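Two Arms at the Packing Table: A Shift Lead at Naller on Working Beside the Robots

The packing room at Naller opens at seven. By the time we sat down on Tuesday, the shift lead had already been through the overnight notes. She has worked there since it was all hand packing, and asked that we leave her name out.

"People expect me to talk about speed," she said. "Mostly I talk about boxes."

Naller packs school supplies for Multari, a mail-order seller. The robots, set up by Toltton, started with pencil boxes. "A pencil box is smooth and it has round corners," she said. "A person picks it up without thinking. We spent 30 days on grip settings before I stopped standing there."

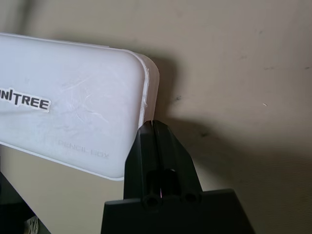 Her own job changed more than she expected. She used to pack. Now she writes up what went wrong and decides who gets called. There were 193 entries in her log by the end of May, and she wrote most of them herself.

"I was never a writer," she said. "Now I write all day. A dropped box, a box turned the wrong way, a lid that pops. If I put down 'it failed,' that helps no one."

The packing staff was 60 people before the change and is 59 now. The one who left retired. Still, she said, the worry was real, and management was slow to answer it — the first meeting came after the machines were on the floor.

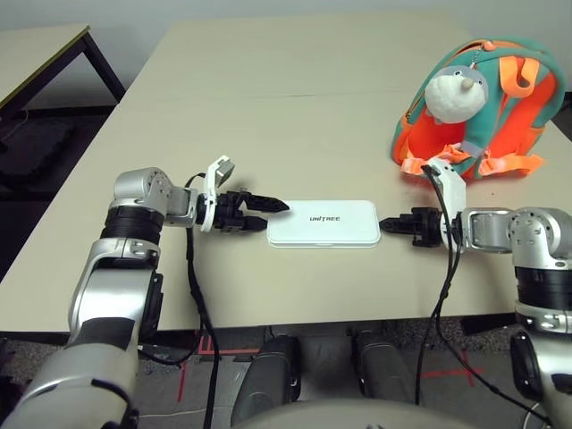
What the staff asked for

They wanted training on paid time, and they got it. They also wanted a say in which jobs move over next. That is still being discussed with Eklund, the company that owns the building and the business.

"My wrists are better," she said. "My eyes are worse. You watch more than you used to, and watching makes you tired in a different way. I asked for shorter turns at the table and we have them now."

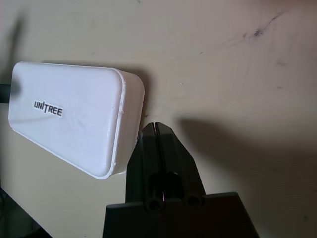
A white box with a UNITREE label on the tabletop, beside the black gripper.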